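Muluvum is a picture book for children written and illustrated by Inger Thygesen and first published by the small press Wundholm. It follows a young ferry cook who feeds a whole harbor during a strike, and it has found a happy home in classrooms where families talk about work and fairness over supper. The first printing was just 300 copies, all of them sold by July.

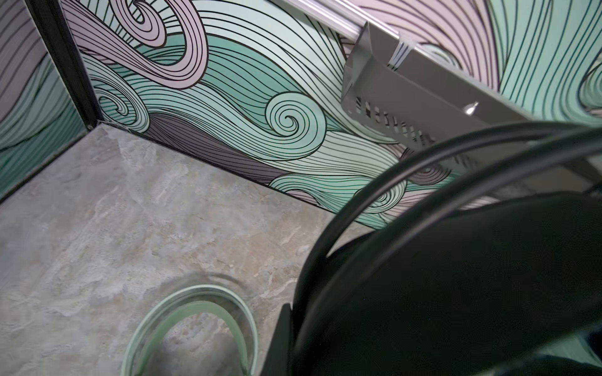 Kyriaki Panagiotou felt that the middle pages, where the cook has to choose between her captain and her neighbors, were a little hard for children under five, though she added that her own class asked for them again and again. Thygesen kept those pages as they were in the second edition – all 28 of them in soft browns and sea greens – and added a short note for parents on how to talk about strikes.

A companion book, Wumia, takes up the story of the cook's younger brother, and it is gentler and a good deal funnier, with plenty of rhymes to read aloud. 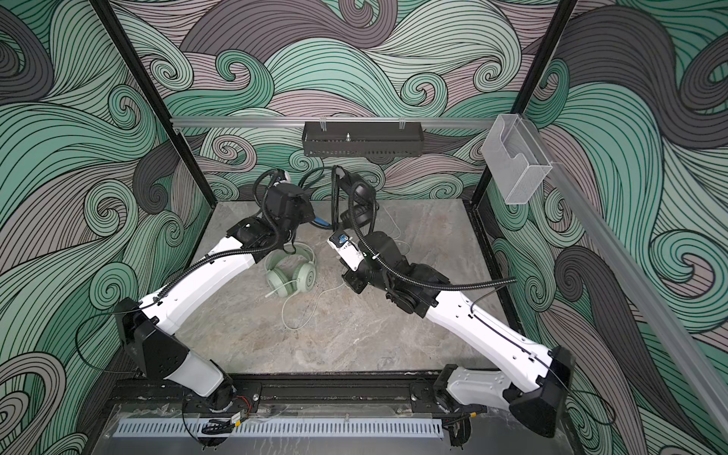 Two robot arms in a workcell with wave-patterned walls.

Comments

Yazdani: We read this one every night for a month and my son still wants the soup page first!

marit155: Does anyone know if the second edition comes in paperback?

Yazdani: Yes, mine is paperback, and the note for parents is at the very back.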